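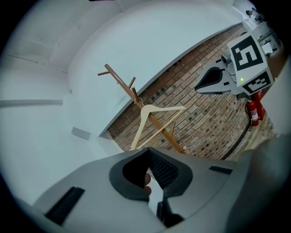
Bláthnaid Sheehan has strong opinions about coat racks, and she'll share them before you've got your jacket off.

"Give me wood, every time," she says, steering me into the hallway of her place in Irkden. "It's kind to your coats and it gets better looking the longer you own it. And against brick? Come on. It's gorgeous!"

She has been restoring hall furniture for three years now, mostly stands and racks that other people have left on the kerb. The count so far is 216, all of them written up in a notebook with the colour of the finish and who took the piece home. Her favourite part is the pegs.

"People think a peg is a peg, but the angle is everything. Too flat and your scarf slides straight off. I like them short and tipped up a bit, and spread along the pole so the big winter coats aren't all fighting for the same spot."

Then there's the matter of hangers. Bláthnaid is all for them, even on a rack with perfectly good pegs, and she favours plain pale timber with a bar across the bottom.

"You can put your trousers on the bar and your blazer over the top, and that's tomorrow sorted. I do it every night. My neighbour Angharad Sayce thought I was mad, and now she's got hangers on hers too."

In November she ran her first workshop at the Gethin hall, where the group sanded and oiled old racks all afternoon (and ate a remarkable amount of slice). She'd love to do another one before winter sets in, this time with a session on fixing wobbly bases.

"Start with the feet," she tells me, already crouching to show me on a stand she's halfway through. "If it rocks, sort that out first, then do the pretty bits. Here, hold this end for me, would you?"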